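From: Pacita Manalastas
To: teach-by-hand list
Subject: Re: Re: grasping bottles, leader arm or hand guiding?

On a morning in August, Arnaud wrote:

> We've got the Premby arm going at last and I'd like to start on bottles,
> mainly picking one out from next to another and putting it down
> somewhere else. Before I spend a week on it, is it better to drive the
> thing from the leader arm or to grab the wrist and push it through the
> motion? Also, how many goes did people need before the policy did
> anything sensible? I did 27 and it mostly knocks things over.
>
> Arnaud

Hi Arnaud, and hello everyone,

Glad the Premby is up and running! I've done bottles both ways now and I'd go for the leader arm, though it took me a good while to come round to it. Pushing the wrist about by hand feels lovely (you get the weight of everything, and you never overshoot) but my own hand and sleeve kept wandering into the wrist camera, and the policy got rather attached to my sleeve. It would creep up to the table and then sort of wait for me. With the leader arm I'm sitting a good metre away and the camera sees what it's going to see later on, when I'm not there.

The thing that made the biggest difference for me was slowing right down for the last bit. I used to swoop in and shut the fingers in one go, and all my recordings had this blurry half second just where the useful part was. Now I bring the open fingers down either side, stop, look at the wrist view on the monitor, shuffle over if one side's closer, and only then squeeze.

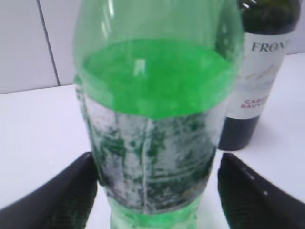

I'd also think hard about which bottles you start with. See-through plastic is a pain, as whatever's standing behind shows through it, so a dark glass bottle at the back can look like part of the one you're after. I still wouldn't leave it out. Kesside on this list told me to train on easy opaque ones first and add the clear ones later, and I tried that, and the clear ones were hopeless until I'd more or less started again. Mixing them in from the first session worked much better for me. Your mileage may vary, my room has a big window.

As for how many: 27 isn't a lot if you're moving both bottles about between goes. I had 46 when it stopped knocking the neighbour over and 70 when I was happy to show it to anyone. I threw out 4 of those in the end where I'd fumbled the grip and tried again. Some people like keeping the fumbles so the robot learns to recover, but mine just learnt to fumble.

A few odds and ends while I'm at it. Grip on the straight part of the body if there is one, and if the bottle tapers, go a bit higher than feels natural or it'll ride up out of the fingers when you lift. Change the level of liquid now and then, even if it's a faff, or you'll get a lift that's fine on a full one and yanks a nearly empty one into the air. And do reset the arm to a slightly different start each time. I had mine parked in exactly the same spot for ages and it was completely lost from anywhere else.

What gain are you running on the Premby's leader? Mine came set very stiff and my wrist ached after twenty minutes. Alleck had a softer setting that he posted here a while back but I can't find it in the archive, so if anyone's kept a copy could you send it round again please?

Happy to share my recordings if they'd help, just let me know where to put them.

Pacita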